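**Participants wanted: household crockery survey, Pustham**

Gridalen is recruiting 90 adults for a study of portion size and bowl shape in home meals. Sessions last 90 minutes and run in February at our Pustham test kitchen. Participants must be over 18 and free of food allergies. Travel within Pustham is paid on the day.
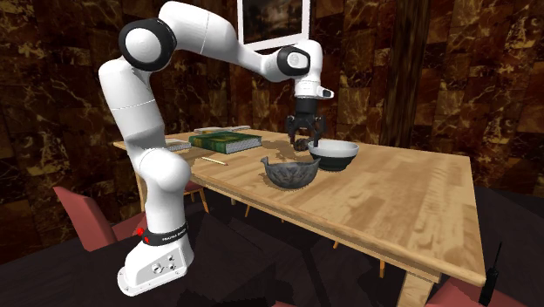

Each participant serves themselves cereal, soup and rice, and each serving is weighed before eating. Bowls range from 400 to 700 ml. All are white with a dark lower band, like the one on the light wooden table, so that colour does not affect the amount served. Participants may stop at any point – payment is made in full.

To apply, write to Rocío Huaranga, Room 362, Gridalen, Pustham, giving your age and any dietary limits. Questions on data storage go to Adelino Bastos at the same address.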